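Pledeck refurb line – equipment progress report, August
Last updated: August, 4:40 pm
To: Gunnel Engström
From: Milagros Sepúlveda
2 comments · 0 shares

Gunnel, short one this time, sorry. Wanted it with you before the budget call.

Where we are

First arm is installed and doing processor work on desktop towers. Second arm still on hold pending your OK (see below). Bench power sorted. Guarding sorted, after Parveen had the panels recut because the first set fouled the door.

Fixture plates came in from Ziółkowski, good quality, wrong hole spacing on one. They're replacing it free, we pay the freight. Feng-yi has re-drilled the bad one for now so we didn't lose the week.

Spending

Arm, controller and first gripper all invoiced and paid as per the plan. Guarding went over because of the recut. Fixtures under. Net of the two we are still inside the equipment line, but there is not much slack left and I don't want to pretend otherwise. Full sheet is with Parveen, ask her for the latest one, the copy in the shared folder is old.

Not in the original budget and should have been: spare fingers. We priced one gripper and no spares. Fingers wear, fingers get knocked, and the lead time from Pirer is long enough to hurt. I'd like to move money from the training line, which we underspent. Vasanthi has done most of the operator training in house so the outside course isn't needed.

Also not budgeted – wipes, solvent, thermal paste. Small money but it's every month. Suggest it goes under consumables from now on and comes out of equipment completly.

Second arm

Two quotes in.

Pirer: same model as the one we have. Costs more. Same spare parts, same controller, operators already know it. Delivery 90 days from order.

Clavumum: cheaper on paper, newer controller, sooner delivery. But we would be holding two sets of spares and running two kinds of software, and their service person covers a very big area. Parveen asked for the service contract price twice and got a brochure both times.

My recommendation is Pirer. Feng-yi agrees. Vasanthi would like to see the Clavumum wrist in person first, fair enough, but I don't want that to hold up the order.

One condition from our side. We set a target of 300 towers through the first arm before committing to a second. We have not reached it. I would ask you to let us place the order anyway, with the cancelation window written in, so the waiting time and the trial run side by side. If the trial goes badly we pull out and lose the deposit only.

Work on the bench

Current job is processors out of and into the older towers. Sockets are the part everyone worries about, the pins are easy to ruin and a ruined board is a write-off. Load plate has to be fully open and nothing hanging over the socket. Loose cables in the case are a bigger problem than we planned for. Every model routes them differently. Feng-yi wants a tie-back step added before the tower goes on the bench, by hand, and I think that's right. It adds labor cost so it should be in your numbers for next year.

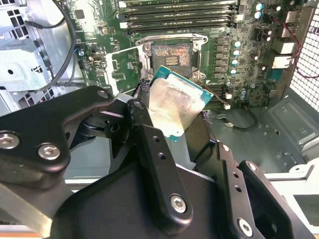

Do we need the second arm in this budget year?

We need the order in this year, and the arm itself can land in the next one. Deposit comes out of the current equipment line and the balance falls due on delivery, so the larger payment goes in the new budget. Parveen has checked the terms.

What I need from you

– OK to move the training underspend to spare fingers
– OK to order from Pirer with the cancelation window
– a yes or no on consumables as its own line

Still open: replacement plate from Ziółkowski, service contract price from Clavumum (not holding my breath), and a written tie-back step from Feng-yi. Vasanthi is out the last part of the month so questions on traning go to me.

Next report same format, will try to have the tower count in a table by then.

Milagros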